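How Do Robots Pick Things Up? Testing Grippers at the Ullura Workshop
By Sigrún Juhl
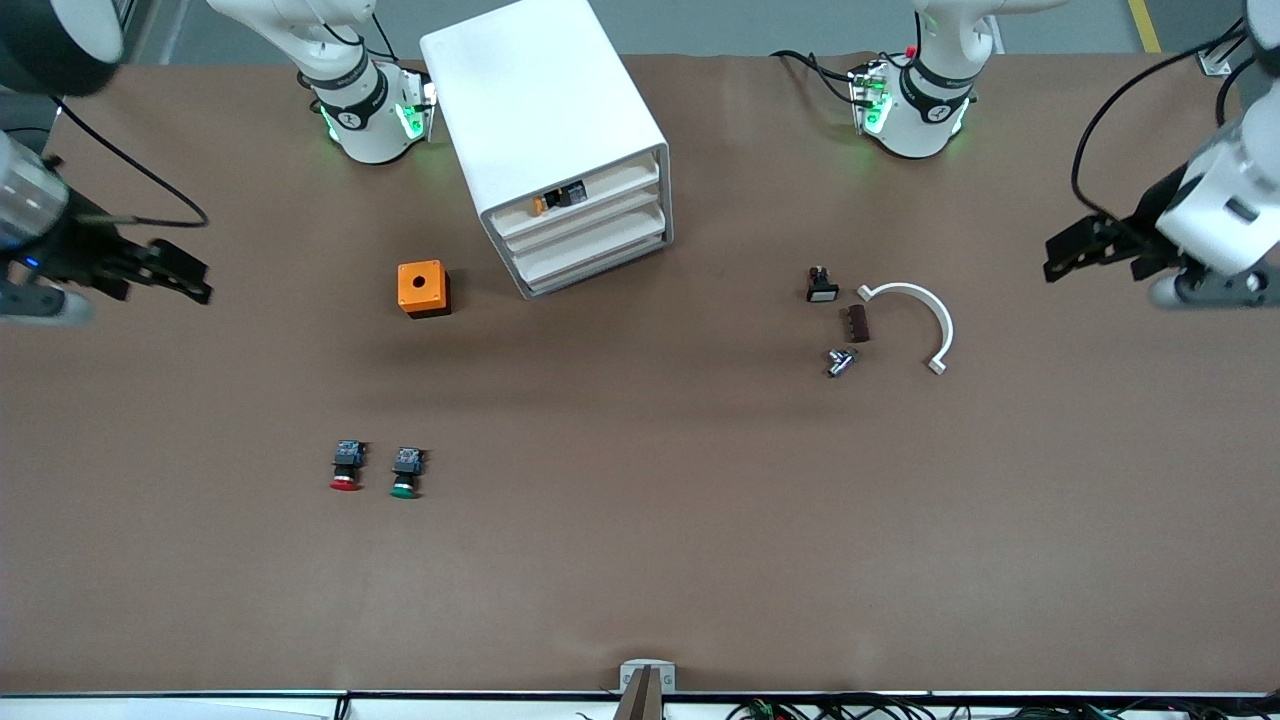
What is a gripper?
A gripper is the part at the end of a robot arm that takes hold of things. It does the job your hand does at the end of your own arm.

Your hand is brilliant at this. You can pick up a grape without squashing it, and then a heavy book, and you hardly think about it at all! A robot has to be given the right gripper and then told exactly what to do with it. So how do people find out which gripper is best? They try them out, again and again, and write down what happens.

Two fingers, side by side

The black grippers on our two white arms are called parallel grippers. "Parallel" means the fingers stay facing each other in the same direction as they slide together and apart, like a pair of lift doors closing. Try it yourself: hold your hands out flat with the palms facing, then bring them together around a box of tissues. You've just been a parallel gripper!

These grippers are very good with things that have flat sides. The dark brown block with the ridged edges is a nice one. The fingers slide along two sides, squeeze, and up it goes.

Round things are harder. Think about the red switch cap, which is shaped like a mushroom. Flat fingers can only touch a curved edge in small places, so the switch can turn or slip while it's being lifted. And the metal pipe fitting is shaped like a letter T, so the robot has to choose. Should it hold the long part or the short part? If it holds one end, the other end might tip down.

My favourite is the white curved bracket, which looks like a little bridge with a flat foot at each end. There are so many ways to hold it! You could pinch the top of the arch, or take it by one foot. People here argue about it at lunch.

How do you make a test fair?

At Ullura we have been comparing two sets of gripper fingers. We call them Kutum and Oden. Kutum fingers are hard and smooth. Oden fingers have a thin rubbery layer on the inside, a bit like the sole of a trainer.

If we gave Kutum all the easy parts and Oden all the tricky ones, the results would be no use to anyone. So both sets get the same parts, in the same starting places, and the arm moves at the same speed each time. A test like that is called a fair test, and you have probably done one at school.

Each lift gets one of three marks:
Held: the part went up and stayed still.
Wobbled: the part went up but moved in the fingers.
Dropped: I think you can guess!

In March we did 1599 lifts altogether. Kutum dropped 459 times. Oden dropped far less often, and that rubbery layer made a huge difference on smooth metal. But Oden wasn't the winner at everything. Sometimes the rubber stuck a little when the fingers opened, and the part was put down crooked. My colleague Ívar Egilsson spent six days looking into that, and he now thinks a thinner layer might help.

Why have two arms?

Try taking the lid off a jar with one hand. Tricky! One hand needs to hold the jar while the other one turns. Robots have the same problem. With two arms, one can keep a box steady while the other pushes a button into the hole on top.

Two arms bring a new worry, though. They mustn't bump into each other. The controller is the computer that tells the arms how to move, and it has to keep track of where both of them are all the time. Ours is nicknamed Hviid. Before an arm reaches across, Hviid checks that the other one is out of the way.

Be a robot at home

You will need a friend, two wooden spoons and eight small things that won't break. A sock, a rubber, a building brick and a potato are all good.

Hold one spoon in each hand and use them as your gripper fingers. Try to lift each thing and move it into a bowl. Your friend writes down held, wobbled or dropped.

Now wrap a rubber band around the end of each spoon a few times and do it all again with the same things. Did your score change? Which things got easier, and did any get harder?

For an extra challenge, shut your eyes and let your friend be the controller. They have to tell you where to move using only the words left, right, up, down, forward, back, open and close. It takes ages and it's very funny, especially with the potato!

Words to remember
Gripper: the part of a robot that holds things.
Parallel: facing the same way and staying the same distance apart all along.
Controller: the computer that tells a robot how to move.
Fair test: a test where you change only one thing and keep everything else the same.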